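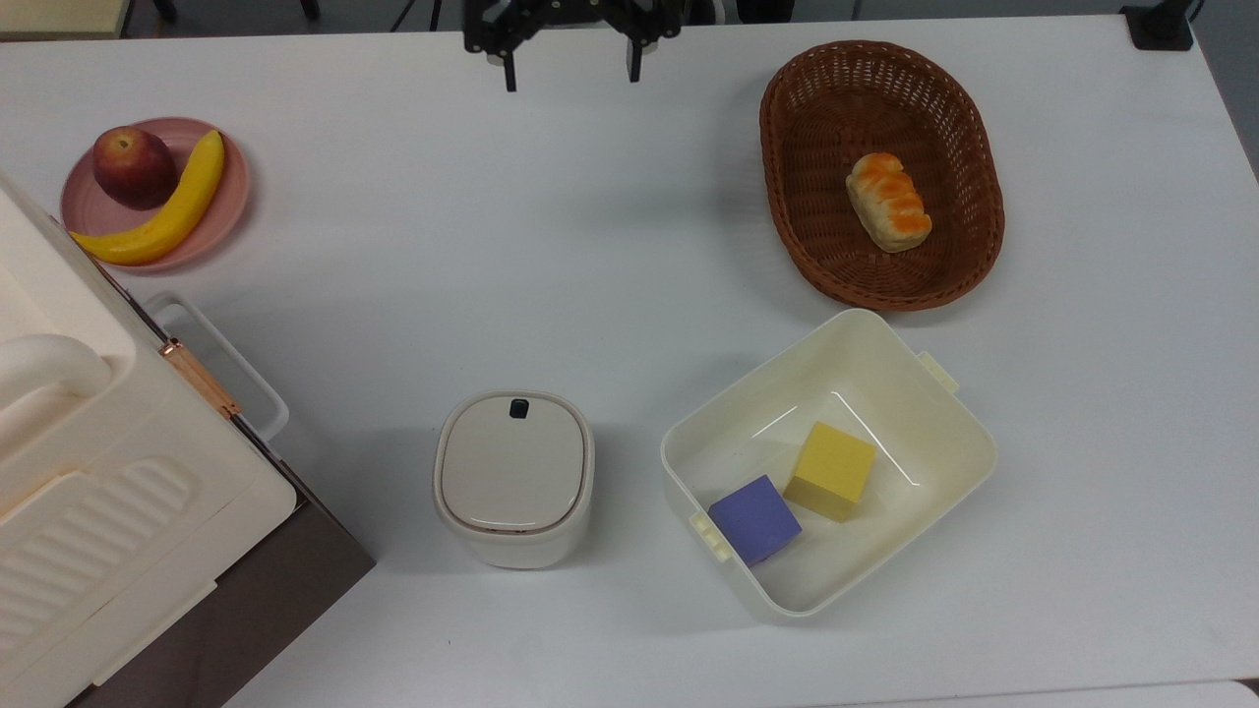
Lilgate Ceta satellite terminal: review after a season of field use

The Ceta is a portable L-band satellite terminal from Lilgate, sold for voice, messaging and low-rate data where there is no mobile coverage. It sits between a handheld satellite phone and a vehicle-mounted unit, both in size and in what it will do. We bought two in the spring to replace a pair of older terminals whose batteries would no longer hold a charge. These notes cover firmware as shipped and the update released in September.

The unit is a flat slab with the antenna in the lid. The lid locks at any angle between closed and vertical, and the hinge has stayed stiff. There are two covered ports on the left side, one for power and one for Ethernet, and the SIM tray is under the battery. Changing a SIM means a full restart. The port covers are held on by thin rubber straps, and one strap has already torn.

Pointing

Pointing is done by ear or by the bar display. In audio mode the tone rises in pitch as signal improves, and it is loud enough to use in wind. The bar display is slower, with a lag of a second or two behind the movement of the lid, so it is easy to sweep past the peak. A compass bearing and elevation are shown once the GPS has a fix. From a cold start the fix takes longer than we would like, and under trees it may not come at all, in which case the bearing has to be worked out from the printed chart.

Once registered, the terminal keeps its link well. It tolerates a few degrees of error before the data rate falls. We left one on a window sill overnight with a poor view to the south and it was still registered at 06:00.
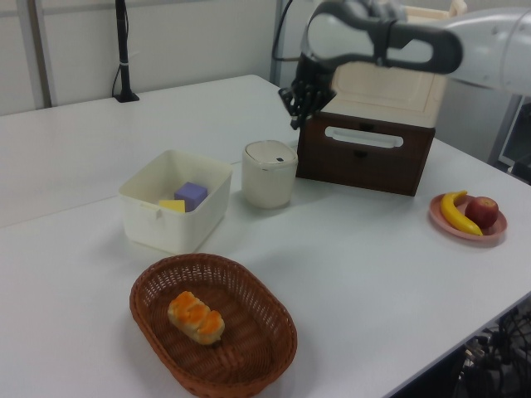

Remote Communications Group – Field Equipment Reviews

Voice and data

Voice quality is good for the class. There is the usual delay, and people new to satellite calls talk over each other until they get used to it. The speakerphone is usable in a tent or a parked car but distorts near the top of its range. A wired handset is supplied and we preferred it.

Data is where buyers should read the tariff before the brochure. The link is fine for plain email, position reports and small files. We sent a log file of 1261 kB as a repeat test from the same spot, and it completed every time without needing to resume. Web pages with a lot of script are slow, and operating system updates on a connected laptop will use up a bundle if they are not blocked first. The built-in firewall can do this, though its rules page accepts port numbers only, with no named services.

The Wi-Fi access point is on by default with a password printed on the base. Change it. Stated Wi-Fi range is 100 metres; we had no reason to work that far from the unit and did not test the figure.

Power

The battery charges from the supplied mains adaptor or from a 12 V lead that costs extra. Lilgate rates it for 300 charge cycles before capacity drops noticeably, which is low for a terminal at this price, and the spare battery is not cheap. Standby drain improved with the September firmware. Charging stops in direct sun once the case gets hot, with an amber light and no message on the screen.

Management software

The terminal can be set up through a browser or through Ornine, the fleet tool that comes with a business contract. Ornine shows each terminal's position, credit and firmware version, and exports the call log as a CSV file. The export is limited to 1000 rows at a time and has no date filter, so a busy account has to be pulled in pieces. Jui-lin Huang, who looks after our airtime accounts, now runs the export each month and joins the files by script.

Compared with the Stevens

The obvious alternative is the Stevens terminal we used before. The Stevens is heavier and slower to register, but it has metal port covers, a replaceable antenna cable and a manual with a proper index. The Ceta has the better screen and much better Wi-Fi. Call quality is close enough that it should not decide the matter.

Support

One fault so far: a unit that refused to charge after the update. Lilgate's support desk asked for the log, then sent a reset procedure – hold the power and menu keys with the battery out and mains connected – and it has charged normally since. The procedure is not in the manual.

Recommended for small teams that need voice and light data from a fixed spot. Order the 12 V lead and a spare set of port covers with the terminal.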